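Categorías: Vajilla | Utensilios de mesa | Menaje del hogar

Plato llano

El plato llano es una pieza de vajilla de poca profundidad, por lo general redonda, que se emplea para servir alimentos sólidos o con poca salsa. Se distingue del plato hondo, destinado a sopas y guisos, y de la fuente, que es mayor y se lleva a la mesa para varias personas. En español también recibe los nombres de plato tendido, plato playo o plato pando, según el país.

Partes

En un plato llano corriente se diferencian las siguientes partes:

Fondo o asiento. Es la superficie central, plana o con una ligera concavidad, donde se coloca la comida.

Ala. Franja que rodea el fondo. Puede ser ancha e inclinada, estrecha o faltar por completo. Los platos sin ala se llaman a veces platos coupe y tienen una curva continua desde el centro hasta el borde.

Labio o borde. Remate exterior de la pieza. Cuando está levantado retiene los líquidos y ofrece un punto de agarre. En las vajillas esmaltadas suele llevar un filete de otro color.

Pie. Anillo de apoyo situado en la cara inferior. En la cerámica suele quedar sin esmaltar, de modo que la pieza no se pegue a la placa del horno. Muchos platos de plástico carecen de él o lo sustituyen por un escalón moldeado.

Relieve y marcas

La cara de un plato puede ser lisa o presentar un relieve de anillos concéntricos. En la alfarería hecha a torno, los anillos son la huella de los dedos o de la herramienta sobre el barro en movimiento, y algunos talleres los conservan como adorno. Las piezas de molde imitan a menudo ese mismo dibujo. En un plato de uso diario conviene que el relieve sea poco profundo, ya que los surcos marcados retienen restos de comida y hacen saltar el cuchillo al cortar.

El centro es también un lugar habitual para pequeñas marcas: una estrella, una letra, el punto de inyección de una pieza de plástico o la señal de un taller. El sello del fabricante, en cambio, se pone casi siempre en el reverso.

Color

Durante mucho tiempo el blanco fue el color más extendido en la vajilla de mesa, por la facilidad para reponer piezas sueltas y por el contraste con los alimentos. Las series de un solo color por pieza, pensadas para combinarse entre sí, son comunes en la vajilla infantil, de jardín y de diario. Predominan en ellas los tonos pálidos: verde menta, amarillo, rosa, celeste. La serie Bravholm, de la casa Hellström, se vendió en estuches de platos de distinto color y llegó a ofrecer 236 referencias contando cuencos y tazas.

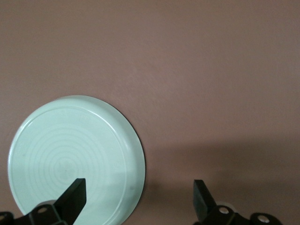
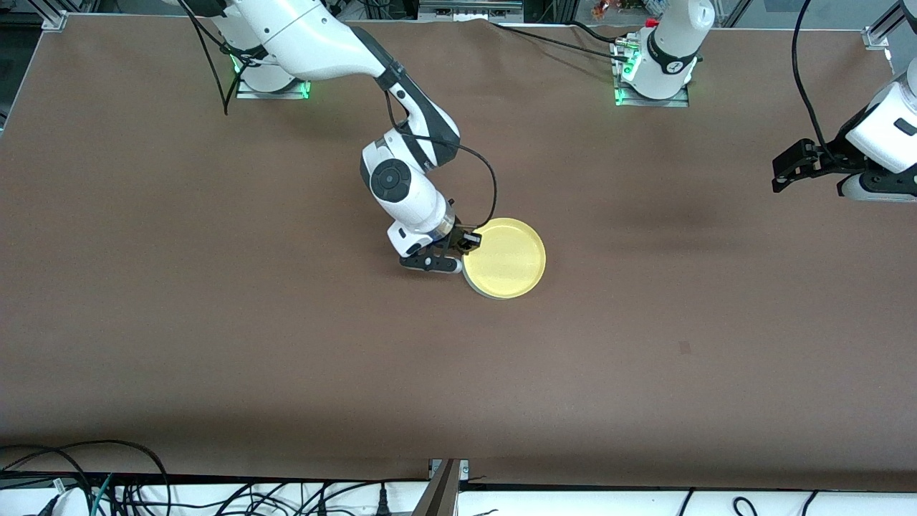 Platos redondos de color pálido con el borde levantado: verde menta el primero, amarillo el segundo.

Materiales

Los más usados son la loza, el gres, la porcelana, el vidrio templado, el metal esmaltado y la melamina.

La loza es porosa y necesita un esmalte que la impermeabilice. Se desportilla con facilidad y, si el esmalte se cuartea, acaba absorbiendo grasa. El gres se cuece a mayor temperatura, pesa más y resiste mejor los golpes. La porcelana es más fina y translúcida en las paredes delgadas – su precio depende sobre todo de la decoración y del acabado.

El vidrio templado soporta bien los cambios de temperatura moderados, pero cuando se rompe lo hace en muchos fragmentos pequeños. El metal esmaltado es ligero y duradero; un golpe fuerte puede saltar el esmalte y dejar el metal expuesto a la oxidación.

La melamina es rígida y ligera. No debe meterse en el microondas ni usarse con alimentos hirviendo, y se raya con los cuchillos de sierra. Otros plásticos, como el polipropileno, son más flexibles, y algunas de sus variantes admiten el microondas si el fabricante lo indica.

Uso en la mesa

El plato llano se coloca frente al comensal, a unos 2 cm del canto de la mesa. Los cuchillos van a la derecha, con el filo hacia el plato, y los tenedores a la izquierda. Si hay primer plato de cuchara, el hondo se pone encima del llano y se retira al terminar. El bajoplato, cuando lo hay, permanece en su sitio hasta el postre.

Apilado y almacenamiento

Los platos del mismo modelo se apilan por tamaños, con los mayores debajo. En las piezas de loza y porcelana se intercala a veces un disco de fieltro o de papel para que el pie de una no raye el esmalte de la siguiente. El catálogo del fabricante de menaje Stemix incluye separadores en paquetes de 100 unidades, destinados a la hostelería. El almacén de alquiler de vajilla Harkness, que maneja más de 2,000 platos, los guarda de canto en cajas con ranuras – una solución frecuente cuando las piezas viajan a menudo.

En casa se usan tanto los estantes como los escurreplatos verticales. Antes de apilarlos deben estar bien secos, sobre todo los que tienen el pie sin esmaltar.

Véase también

Plato hondo
Plato de postre
Bajoplato
Fuente
Escurreplatos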